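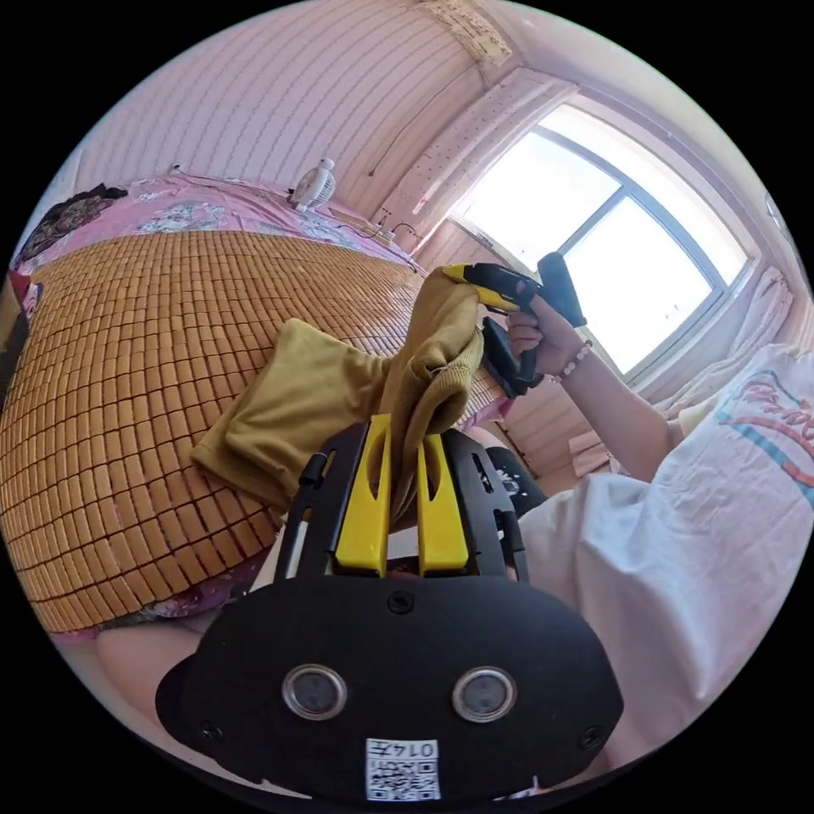

The Last Race at Ukley

Plisto was thirteen years old and had no business in a race. The trainer knew it. The vet knew it and had signed the form anyway, after walking him up and down the yard twice.

There were 15 runners on the card. The trainer read it in the truck with the heater on, then folded it and put it in the door pocket with the feed bills.

"What's he paying?" the girl asked. She had looked after him for six seasons and was riding up front with her boots on the dash.

"Don't ask."

"I put ten on him."

"Then you've lost ten."

Pevska was the favorite, a big gray filly from the Rezaei barn. She came into the ring sweating and pulled her groom sideways. Plisto walked behind her with his head low, the way he walked to the water trough.

They broke at ten past four. He was last at the first turn and last down the back. The trainer watched the rail instead. Then the noise changed, and he looked up – the gray had drifted wide and taken three others with her, and there was a gap on the inside with an old bay horse in it.

With 300 yards to go he was fifth. He finished fourth.

Fourth paid 258 dollars. The girl's ten was gone. She threw a blanket over him and walked him until he stopped blowing, and it was dark when they loaded up.

"One more?" she said.

The trainer checked the pin on the ramp, then checked it again.

"Get in the truck," he said.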